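A table at last!

I have wanted a round wooden table since we moved to Cesthorpe, and I am so happy to say there is finally one in the kitchen. I keep finding reasons to go in and sit at it (I am typing this there now, tea at my elbow, laptop pushed well back from the rim).

It came from a house clearance in Vernton. The listing said "table, brown, some wear" and the photo was so dark I nearly scrolled past. We drove over with an old quilt and far too much rope, and the lady selling it told us she'd done jigsaws on it every winter. Sold! I would have paid double.

The top had years of polish built up on it, so I spent most of a weekend in the garage with soapy water, then mineral spirits, then a great heap of rags. After that came the sanding, always along the grain, finishing with a light pass of 800 grit between coats of oil. I used the Pearce oil my neighbor Glenys Hulme swears by. She lent me the end of her can and then came over to watch me use it – she has opinions on rags.

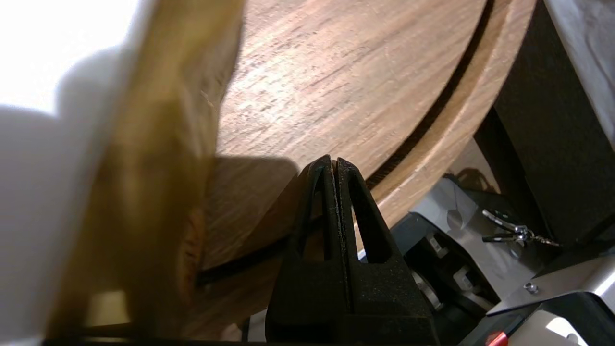
Photo: my own, Cesthorpe, January 2026

The grain is what gets me. All those fine streaks of tan and amber and darker brown, running on the diagonal, and a soft bit of shine where the light lands. And I love the groove! It follows the curve just in from the edge, with a thin lighter band outside it, and it makes the whole top look finished. I cleaned it out with a wooden skewer and an old toothbrush, which took me two evenings and most of an audiobook. Crumbs will get in there, I know. I've left the skewer in the drawer.

Still to do: felt pads for the feet, and chairs. We're using the folding ones for now and they look silly, but who cares. I have my eye on a pair of Brelitz chairs with curved backs, and if they're still there in February I may crack. Glenys says to hold out for four that match. I say two is plenty to start with, and they can go on either side so we both get the window.

Soup tonight, with placemats.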